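4.2 The small table and its tenants

We had expected the office desks to be the interesting part of the study, and for the first weeks we coded little else. The desks turned out to be dull. People who are given a desk, a drawer unit and a shelf behave more or less as the drawer unit intends. The trouble, and most of the usable material, came from the other surfaces in the home: the windowsill, the lid of the piano, the top of the shoe cabinet and, above all, the small table that had been bought for something else.

By "small table" we mean any table on which two dinner plates would be comfortable and four would be an argument. Participants rarely called it a desk, even those who worked at it every day. One household called it "the coffee table," although coffee had been banned from it after an incident involving a tax form. Another called it "the temporary table" and had been doing so for 4 years. In the coding scheme we kept the participants' own names wherever they had one, and it soon became clear that the name was a poor guide to what would be found on top.

Of the 473 surface records in the Horndale set, 42 were of small tables. They are a minority, and they took up more coding time than all the desks put together. The reason is that Jasińska's categories, which we adopted in Section 2, sort objects by purpose: work, refreshment, care, play, and a last group for whatever is on its way somewhere else. On a desk these groups keep a polite distance. On a small table a thing from one group is always next to a thing from another, and the coder has to decide whether the neighbors have anything to do with each other. Mostly they do not.

Three patterns came up often enough to deserve names.

The first we call the standing guest. This is a tall object, nearly always a drink container, that is set toward the rear of the table and then treated as a fixed point. Other things are arranged with respect to it. Participants would shift a laptop, a plate or a sleeping cat before they would shift the bottle. When asked why, they tended to look at the bottle as though it might answer.

The second is the flat resident, a book or magazine too large for the shelf, which lies closed in the best part of the table. It takes up the space a keyboard or a notebook would want. Our first draft coded such items as "in use," on the grounds that no sane person would give up that much room to a thing they were not reading. Samina Janjua, who coded the second round, objected, and the follow-up interviews were on her side. Several owners could not say when they had last opened the book, and one was surprised to hear it was there. We now code flat residents as furniture unless the owner volunteers a page number.

The third is the crumb layer: stickers, bits of tape, caps, clips, a single earring. Individually these are too small to be tidied and too good to be thrown out. The Gravton protocol leaves out anything shorter than a thumb, and we can see the appeal. But the crumb layer was the one thing that nearly every small table had, and leaving it out makes the tables look far better behaved than they are.

Plants needed a rule of their own. A plant in a plant pot is simple. A plant in something that began life as packaging could be entered twice, once as care and once as reuse, and for a while the two coders were doing it differently without noticing. We settled on a single entry under care, with the container written in the notes field. The Wednesday meeting at which this was decided was longer than it should have been.

Figure 3 shows all of these at close quarters.
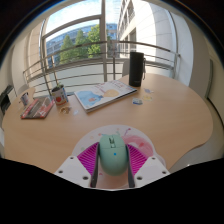 Figure 3. A small table with a mouse and round mouse pad, a large closed book, a thermos, stickers, and a plant growing in a tin can.

The mouse pad in Figure 3 is a work object by our scheme and, with its pink swirl, a decorative one by any other. It was entered as work. The book is a flat resident of the classic kind, lying in the middle of the table. The black thermos was coded as a standing guest, and the stickers in front of it went into the crumb layer, all three of them, under protest from the coder who thought they deserved a group of their own.

The Kisico checklist, with its limit of 2000 characters per surface, was no help with tables like these. It assumes that a surface has a main use and asks the coder to state it on the first line. For the small tables we left that line blank more often than we filled it in, and in November we stopped printing it on the form. Agreement between the coders improved at once, mainly, we suspect, because there was one less thing to disagree on. The windowsills, discussed next, had no first line to begin with.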